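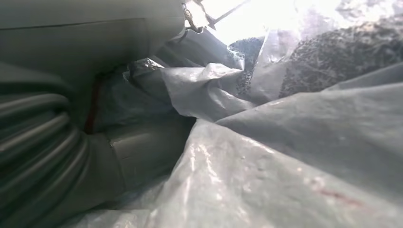
right, pension thread. a few of you asked after I moaned about it last week so I'm putting it in one place. typing this on the train to Orncombe so forgive the spelling

short version – I had four old workplace pensions and couldn't have told you where a single one of them was. the longest job was 8 years. all that money going in and I never opened an envelope

first lot was from the garden centre in Jatwood. tiny firm, got bought out, then bought out again. the pension had moved provider both times and the letters were going to a flat I left years ago

what I did first: went through old payslips. boring but it's the quickest way in. the deduction line sometimes has the provider name on it, sometimes just says PENS and you want to scream

no payslips? try your old P60s for the employer's proper name, then the government's pension tracing service. it's free. it won't tell you what you've got, only who to ring. still worth it

do NOT pay someone to find them for you. I had a firm ring me up very friendly offering a "free review" and they wanted everything, NI number, date of birth, the lot. put the phone down. cold calling about pensions is banned in the UK anyway

ok signal back. so second one was easy, they had my email, reset the password, there it was. more than I thought. had a little sit down

third one wanted a certified copy of my passport. by post. went to the post office on the high street and the queue was out the door, went back next day, same. got it done in Buvwood in the end while I was at my sister's

fourth one. oh the fourth one. on hold 40 minutes, cut off, on hold again. then they said I'd never been a member. I had a joining letter IN MY HAND

shout out to Nizar Hakim who used to do payroll at that place and still answers his messages. he told me the scheme was run under the parent company's name, not the one on the sign. rang back with that and they found me straight away

so if they say you don't exist, ask them to search by NI number and then ask for the parent company. and write down who you spoke to and when. I've got a notebook now, I'm that person

should you put them all in one pot? I don't know your life. I moved three and left one alone. the one I left has a guaranteed rate thing which you lose if you transfer, and I only spotted it on page whatever of the pack

things I asked every one of them before moving anything
– is there an exit charge
– what's the yearly fee
– any guarantees or bonuses I'd lose
– is it in cash or invested while it's moving
get the answers in writing, phone answers are worth nothing

fees were the shock tbh. one of the old ones was taking more than double what my current one does. on a small pot you don't notice for years and then you do

also!! update your nomination form, the bit saying who gets it if you die. mine still had an ex on it. two of them I could change online, the others were paper forms. did mine at the kitchen table with a glass of wine

somebody asked is it worth it for a tiny pot. one of mine was tiny. I'd still rather have it than not, and once it's moved you can forget about it. also you do only have to do this once

my cousin out in Abu Hammour left three behind here when he went and he's doing the same thing by email, slower but they are answering. so it can be done from abroad, just get your address changed with them first

current state of play, 28/04/2021 – two transferred, one staying where it is, one "in progress" which I'm told means May. will believe it when I see it

not an adviser, obviously. if yours is a final salary one get proper advice before you touch it, for bigger ones you have to by law. the free guidance people at Pension Wise are good if you're over 50, lovely woman on the phone to my mum

oh and I put 100 quid extra in this month out of pure guilt. will prob stop when the car needs its MOT

nearly at my stop. if you've got a question stick it underneath and I'll have a look tonight, but pls don't post your actual policy numbers, someone did last time and I had to ask them to delte it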